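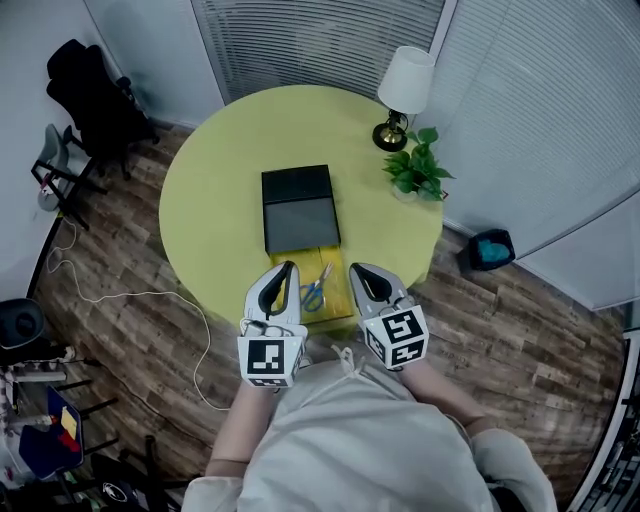
3.2 Shared tables and the handling of small office supplies

The second part of the study concerns round tables placed in the corners of offices and used by more than one person for short paper tasks: opening mail, trimming forms, sorting envelopes and folders. Tables of this kind are rarely assigned to anyone. They tend to collect objects that have a proper place elsewhere, and the objects that stay longest are often those with no connection to the work being done.

Figure 3. Round table in an office corner, with a flat black box, scissors with blue handles resting on a yellow envelope or folder, a table lamp, and a potted plant. A small wastebasket stands on the floor to the right.

We divided the objects found on such tables into two groups. Standing objects are those that remain through a working day and are moved only for cleaning. Lamps and plants make up most of this group. Working objects are brought to the table for a task and are expected to leave it afterward. Scissors, envelopes, folders, and boxes belong here. The table in Figure 3 holds objects of both groups, with the lamp and the plant toward the right side and the box in the middle.

Records were collected at two sites, the Tullari office and the Finside office, under a common protocol. Over the study period, 741 placements of working objects were logged. A placement was defined as the release of an object onto the table surface, or onto another object already lying there. Objects laid on top of others were coded separately as stacked placements. Scissors on an envelope or folder, as in Figure 3, are coded in this way when the release itself has been observed — a still view alone was not accepted as evidence of who had placed an object or when.

Stacked placements accounted for 43 percent of the total. They were more frequent at Finside, where the tables were smaller and the standing objects took up a larger share of the surface. At Tullari, occupants more often set scissors directly on the table, usually within reach of the near edge. The difference held when the records were limited to tasks involving a single envelope.

The position of the wastebasket was also recorded. At tables with a basket on the floor close by, paper scraps were cleared during the task in most cases. Where the nearest basket was across the room, scraps were gathered into a pile and removed at the end, or left for the next user.

Boxes presented a difficulty for the coding scheme. A closed box may be a working object or may serve as storage for several of them, and 17 entries could not be assigned to either group. These entries were kept in the overall count but left out of the comparison between sites. The Jadoon checklist, revised in November, now provides a separate line for closed containers.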